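## 4. Placing and levelling the work table

The Nemarholm table is supplied with four adjustable feet, a set of cross-braces and a loose top. Read the whole section before starting. Two people are needed for steps 2 and 5.

**Caution:** The assembled table weighs 46 kg. Do not lift it by the top.

1. Choose a position on a solid floor. Leave a gap of at least 544 mm behind the table for access to the rear fixings.

2. Stand the base upright and screw all four feet fully in. Do not use the feet to make up for a missing or bent brace.

3. Fit the cross-braces with the M8 bolts from bag C. Tighten by hand only at this stage.

 **Note:** Bases made before May have slotted brace ends. The bolts are the same, but a washer goes on both sides of the slot.

4. Place a spirit level along the front rail, then across the base from left to right. Unscrew the lowest foot until the bubble is central, and repeat for the remaining feet. Check the front rail again - adjusting one corner often moves another.

5. Lower the top on to the base with the pre-drilled holes facing down. Insert the eight wood screws from below and tighten them in diagonal pairs.

 **Caution:** Use only the screws supplied. Longer screws will break through the working surface.

6. Tighten the brace bolts with the 13 mm spanner, then lock each foot by turning its upper nut against the base.

7. Press down on each corner in turn. If the table rocks, release the nut on the raised foot, lower the foot to the floor and lock it again.

8. Wipe the surface with a dry cloth. A board laid on the top protects it from scratches and can be replaced separately (part no. 266).
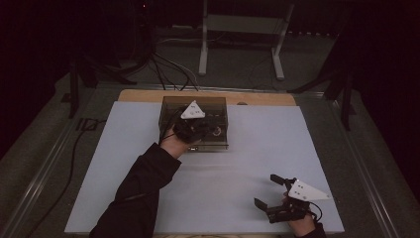
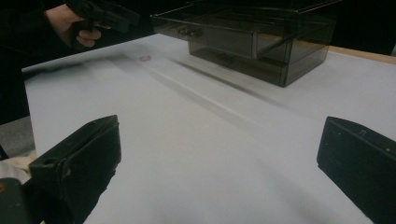 9. Check the level once more after a week of use. New feet settle slightly, more so on vinyl flooring.

### 4.1 Moving the table

Clear the top and remove any loose board. Release the upper nuts and screw the feet fully in before lifting. Carry the table by the base, one person at each end, and start again from step 4 in the new position.

Do not drag the table. Side loads can bend the foot threads, and a bent foot must be replaced.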